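Filed under: Cell Safety > Grippers > Checklists we really use

Gripper drop checklist, Turnari arm, second revision

We rewrote this in April after the arm let go of a piece partway through a lift. The piece landed in the foam tray and survived, which made everyone very happy, and then we spent a great afternoon finding out why it fell. I love this kind of fault. It left tracks all over the log, and almost every line below comes from something we found there!

Run the whole list before the first lift of the day and again after any stop you didn't ask for. Write OK, FIX or HOLD next to each item. HOLD means the arm stays off.

1. Emergency stop, both buttons. Press, try to jog, release, reset. OK.
Comment: The bench button had a sticky collar last month. It's been swapped and it feels wonderful now, a proper click.

2. Air line to the fingers, full length. FIX, done.
Comment: This was the big one. The line had a tiny split right where it bends at the wrist, so it only leaked with the arm turned past a certain point. On the bench it passed every time. Turn the wrist through its whole range while you listen, and please don't skip the far end.

3. Pressure hold. Close on the test block, wait 5 minutes, read the gauge again. OK.
Comment: The old list said to wait until it "looks steady." Use the timer.

4. Finger skins. Check for nicks, shine and grit. OK.
Comment: Wipe with a damp cloth, then let them dry before you close on anything. Glazed pieces are slippery enough already.

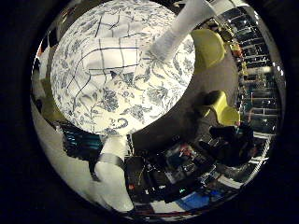

5. Grip on a rounded piece. Close at slow speed, hold, nudge gently by hand with the arm in safe mode. OK.
Comment: Curved sides are where a weak grip shows up first. If the piece turns at all under the nudge, mark HOLD and go back to item 2. The Lill test set is perfect for this, and there's a spare in the cupboard.

6. Drop alarm. Open the fingers over the tray with a foam block and see that the arm halts. FIX, done.
Comment: In the April drop the arm carried on for the rest of its path holding nothing. The alarm limit had been typed in as 2,090 when it should have been 1,744, so the software thought all was well. One wrong number! It's now locked behind the setup password, and the right value is taped inside the cabinet door.

7. Reach zone. Floor tape whole, stools and bags outside it. OK.
Comment: Walk the edge yourself — the view from the desk hides the back corner.

8. Log backup. Copy to the Dedoseck folder before clearing. OK.
Comment: We keep the last 500 cycles on the controller. That was just enough to catch the first pressure dips, well before the drop.

Still open: a guard sleeve for the wrist bend. The Festum sleeve fits but rubs at full turn, so we're trying a wider one. Until then item 2 gets done twice a day.

Comments (3)

benchrat: Item 2 got us too. Same bend, same tiny split. We use soapy water and a brush and it shows up right away.

k_ollo: Do you run the drop alarm test at full speed or slow?

cellnotes (author): Slow first, then full speed with the gate shut. Good catch, I'll add it to item 6. And yes to the soapy water, just keep it off the connectors.

Contact the bench team | © Cell Notes | Back to top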